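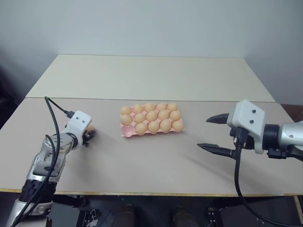 一、选题缘由

“把脸书和推特连起来，发一次，两边都有。”这类教程在网上随手就能搜到一大把，标题大同小异，内容多半互相抄。我们小组选这个题目，起因是组里有人在帮学校附近的小店打理账号，店主坚持要用自动同步，理由是省时间。省下来的时间到底有多少，同步过去的帖子还有没有人看，教程里一句都没有提。

本报告想弄清楚两件事：第一，跨平台自动同步发布和分平台手工发布相比，互动情况有没有差别；第二，教程和工具宣传页上的那些说法，有多少能在我们自己的小规模试验里站得住。需要先说明，我们对“一键同步”本来就不太信，这种倾向可能影响了选题和措辞，读的时候请打个折扣。

二、材料与对象

试验账号有三组，都是课程项目里实际在运营的小账号。Oltness是一家卖二手书和文具的小店，Stavora是校外的一个徒步小组，Brestine是一份由学生编辑的电子刊物。三组都同时有脸书主页和推特账号，关注者合计不到3,000，其中徒步小组的人最少，但说话最多。

同步工具用的是Wysocka，一款按月付费的排程软件，我们用的是试用版。它的宣传页写着“最多可连接20个账号”，试用版实际能连几个，页面上没有写，我们也没有用到那么多，所以无从判断。

另外收集了17篇中英文教程作为文本材料，来源是搜索结果的前几页。去掉内容基本重复的，剩下9篇。被去掉的那些，有的连错别字都一样。

三、做法

每个账号轮流使用两种发布方式。同步周里，帖子只在脸书写一次，由工具自动转到推特，中间不做改动。手工周里，两边分开写，内容相同，但长度、配图和链接位置按各自平台的习惯调整。发帖时间尽量固定在傍晚。

记录的项目有点赞、评论或回复、转发、链接点击，另外记下写帖和检查所用的时间。记时间这一项做得很不理想，开始时大家常常忘了按计时，后来补填的数字凭的是印象，因此下文不引用具体分钟数。

教程部分由两名组员分别阅读，标出其中关于效果的陈述，再看有没有给出依据。意见不一致的地方放在一起讨论，讨论不出结果的就记为“不明”。

四、结果

（一）同步过去的帖子长什么样

差别最大的不是互动数，是帖子本身。脸书上稍长的一段话，到了推特只剩开头半句，后面跟一个省略号和一条缩短的链接。电子刊物受影响最重，它的编辑习惯先写一段引子，再说这一期有什么，结果推特上的读者看到的全是引子。书店有几次把价格写在最后，同步过去之后价格没有了。

配图也有问题。单张图有时能带过去，多张图则变成一条指向脸书相册的链接，没有登录的人点进去会先碰到登录提示。被提到的主页名称到了另一边成了普通文字，话题标签倒是都保留着，只是在脸书上看起来很怪。

（二）互动情况

在推特一侧，三个账号手工周的回复都多于同步周，点赞的差别小得多，徒步小组几乎看不出来。在脸书一侧，两种方式没有可辨认的差别，这也合理，因为帖子本来就是在脸书上写的。

我们不认为这些数据能说明很多。账号太小，一条碰巧被人转出去的帖子就可以改变整周的结果。书店在某个手工周里发了清仓消息，那一周的点击明显偏高，究竟是写法的功劳还是打折的功劳，我们分不开。把那一周去掉之后差距缩小，方向没有变。

（三）教程里的说法

多数教程只讲步骤：进设置，找应用，授权，保存。步骤部分我们照着做过，有几篇所说的菜单位置已经不存在，页面上也找不到更新日期。有一篇让读者使用一项已经停掉的功能，下面的留言里有人问为什么找不到，没有人回复。

讲到效果的地方，用词普遍很满，“大幅提升曝光”“流量翻倍”之类反复出现，没有一篇给出账号规模、观察时长或者对照。有些文章末尾带推广链接，链接指向的正是文中推荐的工具。这不等于内容一定有错，但读者应当知道写的人靠什么收钱。

五、讨论

支持同步的最强理由是时间。按我们的感觉，写帖那一步确实快了，可是检查那一步变长了：要去另一边看有没有断句、图有没有丢、链接能不能打开。如果完全不检查，时间当然省得下来，代价是推特上留下一串半句话。店主听了这个说法之后，还是决定继续同步，说反正推特那边本来就没什么人。这话我们没法反驳，不过照这个思路，也可以问一句那个账号为什么还要开着。

授权是另一个我们事先没太留意的问题。连接工具时要求的权限包括读取私信，而排程功能看不出有什么地方用得着它。我们翻了说明文档，没有找到解释，给客服写过信，得到的是一段与问题无关的模板回复。试验结束后我们撤销了全部授权，其中一个账号在工具里仍显示“已连接”，过了几天才消失。

另外，两个平台的读者是否重叠，我们没有查。如果关注推特的人大多也关注了脸书主页，那么同样的内容他们看两遍，回复少一些并不奇怪。这个因素本应在设计阶段考虑进去。

六、不足

试验周期短，样本小，三组账号的主题差得远，放在一起比较有些勉强。发帖的人知道当周用的是哪一种方式，手工周写得更用心也是可能的。指导老师在中期检查时就提过这一点，我们试过让一个人写、另一个人发，坚持了没多久，因为两个人的时间凑不上。

只试了一款工具，对其他工具不能下结论。平台接口经常变动，这里写到的断句和丢图现象，过一段时间也许就不一样了。

七、给小账号的建议

活动时间变更、临时停业这类短通知，同步即可，字数控制在推特的限度以内，最要紧的信息写在第一句。带多张图的帖子分开发。连接之前看一遍权限清单，不用的工具及时撤销授权，撤销之后再回去确认一次。

至于“同步能涨粉”，我们没有看到支持它的证据，手上的数据也不足以说它是错的。下一组同学如果接着做，建议把账号数量加上去，在6月学期结束之前留出完整的记录时间，并且从第一天起就按计时。

报告提交日期：2021年2月7日，星期日

附录说明：教程清单与每周记录表另存为表格，随报告一并上交。表中标黄的格子是事后补填的，引用时请避开。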